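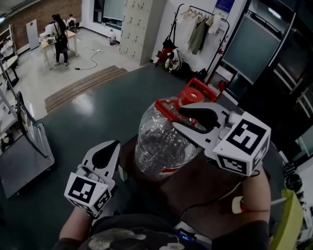 The Pakiler handheld kit arrives in a case the size of a carry-on, and it is sold to people who would like a robot to learn from them but do not yet own a robot. You wear a camera on your head, take a gripper in each hand and do your chores. The grippers have two white fingers with black rubber pads, and each carries a white cube covered in square patterns, like a crossword that has given up on words. Put one around the red handle of a water jug and you find out how much of your life has been spent trusting your thumbs.

I had the kit on loan for 12 sessions in May. Pakiler's pitch is that anybody can be recording usable demonstrations by morning tea. I am anybody, and by morning tea I had the left and right cables in the wrong ports and had recorded a very thorough study of my own chin. By lunch I was moving objects from one side of a table to the other, and feeling far too proud of it.

The software is called Flikmont, which sounds like a ski resort and is priced accordingly. It takes the video from the head camera and both grippers, lines everything up, and works out where your hands have been from the patterned cubes. When it loses sight of a cube it gives a small disappointed chime. I came to know that chime well. I have started hearing it in traffic.

"People grip everything as if it owes them money," said Margaux Courtois, who trains new users for the company and has the patience of a swimming instructor. Her advice was to slow down, then to slow down again, and to stop apologising to the jug.
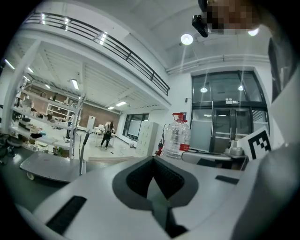
Do you need a robot to use the kit? You don't, though you'll need one eventually if you want the recordings to do anything beyond filling a drive. The basic package ends with a folder of tidy data, and what you feed it to is your own affair.

The hardware is better than I expected. The fingers close smoothly and the ribbed padding in the jaws is kind to awkward shapes. My forearms were less impressed. The grippers aren't heavy in the shop sense of the word, but neither is a cat, and you wouldn't want to hold one out in front of you until four in the afternoon. The cables are the other grievance. They trail from each gripper and find their way around chair legs with real initiative. A cordless version has been promised, in the tone that cordless versions usually are.

Then there is the head camera, which everyone forgets they're wearing. I answered the door in mine. The courier was very good about it.
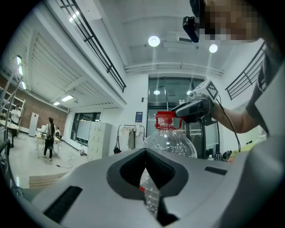

What you get for your money

The base kit is two grippers, the head camera, cables, a case and a year of Flikmont. The Erkasside bundle adds a third gripper as a spare and a checking service, in which somebody reviews your recordings and marks the duds. My first batch came back with a note that read "please see page 3", and page 3 was headed Common Errors. I had managed most of them.

The nearest rival is the Chaturvedi glove, lighter and far more comfortable, but it leaves you with a human hand's idea of how to pick things up. The Pakiler makes you cope with two fingers, as the robot will have to. Over my loan I logged 1,091 grasps – I'd call a good half of them dignified.

The toys were my undoing. A jug stays where it's put, more or less. Anything with a long pole has opinions at both ends.

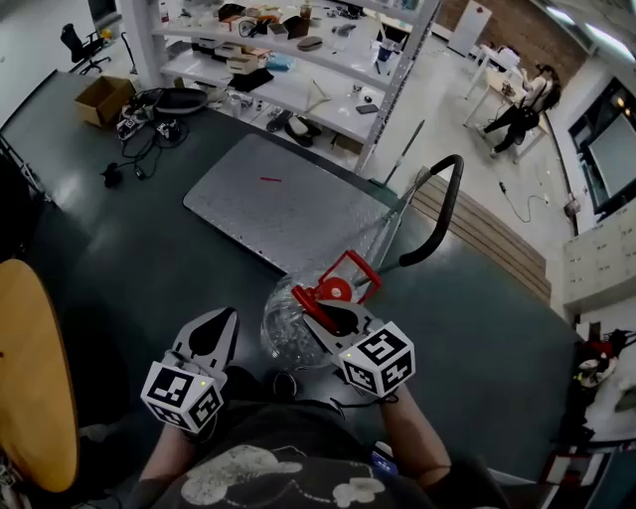

Two grippers and one push-along popper, held by the red bit.

I'd recommend the kit to a small lab or a well-funded school, and to anyone with good shoulders. Take the bundle if you can stand being marked. I sent mine back with the cables coiled properly, and the following night at dinner caught myself reaching for the salt very slowly, with two fingers, waiting for the chime.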